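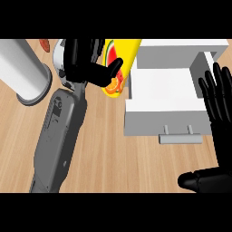 A white container on a wooden tabletop.

The kitchen table is coming back to Brurkden

Feb 8, 2023

For years the new apartments in Brurkden were built without room for a table. Buyers got a counter and a pair of stools, and most of them ate on the couch.

The Cikico building, which opened in November, went the other way. All 30 of its units have an eat-in kitchen, and the plans show a table that seats four. To make the space, the builder gave up the second closet in the hall.

Secondhand shops have felt the change. Fudville, the furniture store on the old mill road, used to keep 2 tables on the floor and now fills the back room with them. Oak sells first. Pine takes longer — it dents, and people worry about that more than they should.

A used table needs little work. Sand along the grain, wipe off the dust and put on a thin coat of oil. Leave it overnight before the second coat. Wobbly legs usually need only a tighter bolt.

Jireš, the cafe next door to Fudville, bought its tables there too. None of them match.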